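Teleoperating a Two-Handed Plate Task in Sim: How I Record Demos That Train

I've been putting off this write-up since May, mostly because my notes were spread over three text files and the back of an envelope. Anyway! If you have a two-armed robot in a simulator and a headset or a pair of hand controllers, this is how I record demonstrations of dish handling.

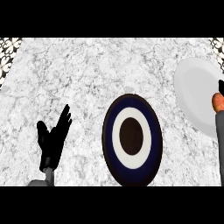

My setup is called Flatetti (it's a folder of scripts with a name, don't get excited) and it sends my wrist poses and finger curl to the simulated hands. The kitchen comes from a scene pack a friend built, and the dishes get swapped and shuffled between runs. You can do all of this with other tools, the steps barely change.

Step 1. Calibrate your hands before you touch anything

Stand where you plan to stand for the whole session. Hold both hands out, open, thumbs up, and hit the calibrate key. Now move each hand slowly toward the opposite shoulder and watch the robot. If its wrist starts rolling when yours doesn't, calibrate again. I skipped this one Saturday and threw away a whole afternoon of recordings, all with the left wrist twisted outward like it was waiting for a tip.

Set your motion scale while you're at it. I use 1 to 1 for rotation and slow down translation a little, so I can make small corrections near the rim without holding my breath.

Step 2. Decide what each hand does

Write it down. Mine says: right hand picks up the plate, left hand stays open and waits, then the left hand comes over and takes the other side. If you sometimes start with the left and sometimes with the right, the policy gets a muddle of both. Pick one order and stick to it for the first batch.

The waiting hand matters more than I expected. I used to let mine drift around while I concentrated on the other one, and the trained policy drifted too. Now I park it open, a little way off from the dishes, and keep it there until it has a job.

Step 3. Do some throwaway runs

I do 12 practice runs with recording off. Your depth perception in a simulator is bad at first – mine is, anyway – and you'll close your fingers in front of the plate or push straight through where the edge should be. Learn what a good pinch looks like from the camera your robot will be trained on. If you judge everything from a nice free-floating view, you may be using information the policy never gets.

Step 4. Grab by the rim and pause

Come in from the side with the fingers already partly open. One finger goes over the face of the plate, and the thumb meets it from the other side. Close slowly, then wait a beat before you lift. That little pause gives the contacts time to settle, and it makes it much easier to find the grasp when you're trimming later.

Lift first and tilt second. Doing both at once looks smoother, but on thin dishes I get a lot more slips that way. Watch your elbow too, because the simulated forearm is longer than yours and will happily sweep through whatever else is standing on the counter.

Step 5. Record in small batches

I record 30 runs, then take off the headset and drink something. Tired demos are jerky demos. Reset the dish positions after every run and let the script choose them, or you'll quietly start placing things where your hand likes to go.

Step 6. Throw things out

Joar Sæther, who reviewed my first set, told me to watch every replay at double speed and delete anything that made me wince. Good advice. I drop runs with a regrasp, runs where the waiting hand wandered, and anything where I stood still thinking. After all that I had 148 keepers, enough for a first policy that picks up the plate and fumbles the handover. I'm recording more handovers this week.

If your fingers jitter when closed, try lowering the controller gain before you blame your tracking. And save the random seed with each run. I didn't, and I'm still annoyed about it.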